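Placemat

A placemat is the piece of cloth, straw, cork, plastic or paper that goes under one person's plate, and I have spent far too much of my adult life thinking about them. Some people say table mat. My grandmother said "doily," which was wrong (a doily is smaller and usually goes under a cake or a vase), but I never corrected her and I'm not going to start now.

The basic job is simple enough. A mat keeps crumbs, drips and scratches off the table, and it marks out each person's spot. Before mats caught on, most homes that bothered with anything used a full tablecloth, and a full tablecloth is a lot of laundry! One kid with gravy and the whole thing goes in the wash. With mats you only wash the kid's.

Sizes and shapes

Most of the ones I own are rectangles, a bit wider than they are deep, with room for a dinner plate and a fork and knife beside it. Round mats look lovely on a round table and drive me crazy on a square one, where the silverware ends up half on and half off. Ovals are a fair compromise. There are also wedge-shaped mats made for round tables, and I was a snob about those until Marleny Alvarado served me soup on one and I had to admit that everything fit.

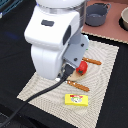 Woven mats are my favorites, so they get more space than they deserve. The older kind is made from plant fiber: rush, seagrass, raffia, jute, bamboo, even corn husk. Seagrass smells like a barn for the first week and then it settles down. Jute is soft and cheap, but it sheds, and it holds on to tomato sauce forever. The newer kind is woven from vinyl or coated yarn, and you can rinse it in the sink. From a few feet away I often can't tell the two apart, and I've been wrong out loud in more than one store.

The weave matters more than people think. A plain weave (over one, under one) lies flat and is easy to wipe. A basket weave uses pairs of strands, so it looks chunkier, and a wine glass can wobble on it. Braided mats are sewn in a spiral, and they like to cup in the middle if they get soaked. Press them under a stack of books overnight. I use cookbooks, naturally.

I learned most of this from Rahel Trummer, who taught the Tuesday weaving class I took in Semilthorpe. She had 548 mats at last count, stored flat in old map drawers, and she let us handle every one of them. My own first attempt came out shaped like a state. Torquil Yule still uses it under his toaster.

Paper mats

Diners love these, and so do I. They're cheap, they go in the trash after the meal, and the printing gives you something to read while you wait for your eggs. Mazes, maps, ads for the local muffler shop, cocktail pictures that nobody at the table is old enough to order from. They're commonly sold to restaurants by the case of 1,000. Collectors do exist, and the hard part is finding one without a coffee ring.
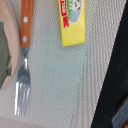 Care and cleaning

Shake first, always. Cotton and linen can usually go in the machine, though linen comes out looking like a road map unless you iron it damp. Plant fiber wants a barely wet cloth and a day in the shade. Vinyl takes dish soap and an old toothbrush, and don't roll it up while there's water in the gaps, or you'll get a smell you can't place until July. Cork stains if you look at it wrong.

Store them flat if you have a drawer for it. I don't, so mine hang from a pants hanger on the back of the pantry door.

See also: Tablecloth, Table runner, Coaster, Trivet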